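Home | Reviews | Guides | About | Contact

About Purnance

Hello! I'm Yi-chun Mak, and I started Purnance because I was fed up with my own Wi-Fi. We'd moved into a house built in 1937, with walls as thick as a castle's, and the signal gave up halfway along the hall. I bought a powerline kit, then a mesh kit, then another mesh kit (my bank still remembers that March), and wrote down what worked and what didn't.

My notes became a blog, and the blog became this. There are 2 of us now — me and Chia-hao Sin, who used to fit network cabling for offices and has strong views on cheap connectors. We've tested 70 bits of home networking kit so far: switches, extenders, mesh sets, the odd network drive. Everything gets at least a fortnight in a real home with real people moaning when the telly buffers.

We buy most of it ourselves. If a maker lends us something, the review says so at the top, and it goes back afterwards.

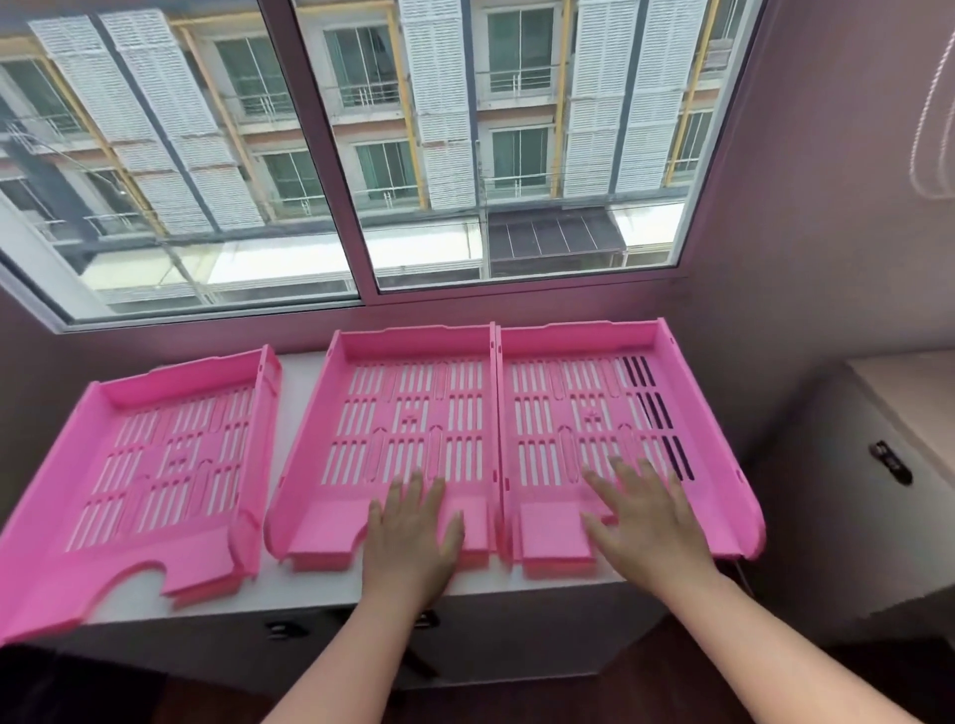

Photo: Frans Jacobs

We don't do scores out of ten. I tried it for a while and kept giving everything a seven! You'll get a plain yes, no or wait for the sale, plus the speeds we measured upstairs and down.

Got a dead spot you can't fix? Use the contact page and tell me what your walls are made of — I read every message, though I'm slow at weekends.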